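### 4. Placing the Odeck table top

1. Turn the frame upright and check that all feet touch the floor.
2. Lay the top on the frame with the smooth side up. Two persons are needed.
3. Put in the 17 screws by hand first. Tighten them only when all are in. 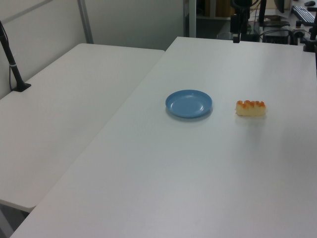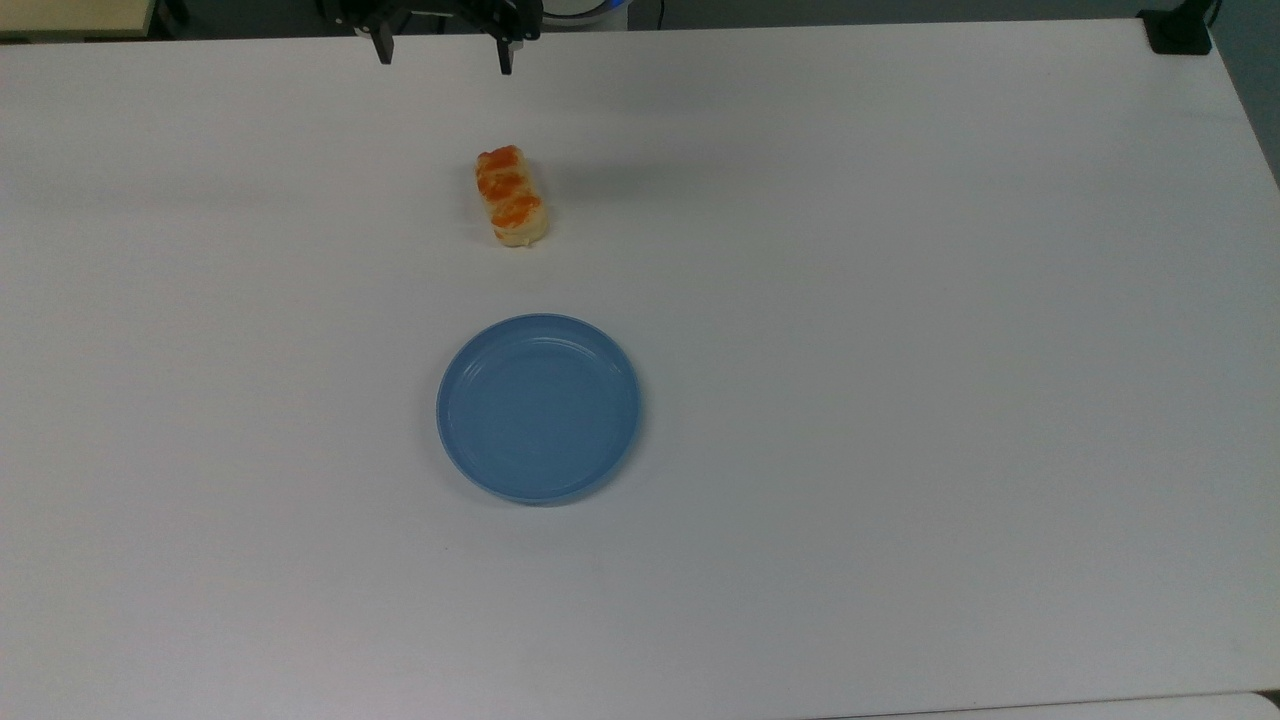 4. Wipe the surface with a soft cloth and a little mild soap. Do not use powder cleaner.

**Note:** If you join two tables, please adjust the feet of the second one before you tighten the first.

**Caution:** Do not sit or stand on the top. Keep hot pans away from it.

Spare screws can be ordered from Flusteck under part number 1076.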